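Notebook, dye bench
October 23, 2022

Second madder bath today, same recipe as the Besora batch but with tap water. Weighed out 500 g of scoured cotton, mordanted overnight in alum. Held the pot low for 2 hours and let it sit with the lid on. The color is browner than I wanted. I think the water is too hard here, or I let it get too warm near the end. The thermometer from Arnero reads high, so check it against the old one.
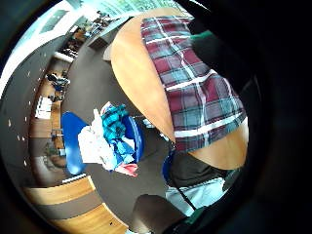

Swatches are numbered from 2033 up. Cut 16 and pinned half to the card. The rest go to the Zodurley wash test, warm water, plain soap, no softener. Don't iron them first like last time.

Iron dip on three of the leftovers. Went gray-purple fast. One was blotchy where it folded over on itself, so stir more and use the bigger pot.

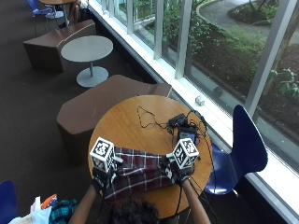

Page last changed: October 23, 2022

Still to do: order alum before December, we have over a kilo but the Rutkowska yarn will eat most of it. Strain the spent bath and keep it for a pale pink. Rinse buckets need scrubbing, the iron one especially. Label it on the lid AND the side.

Weld seeds are in the drawer under the scale.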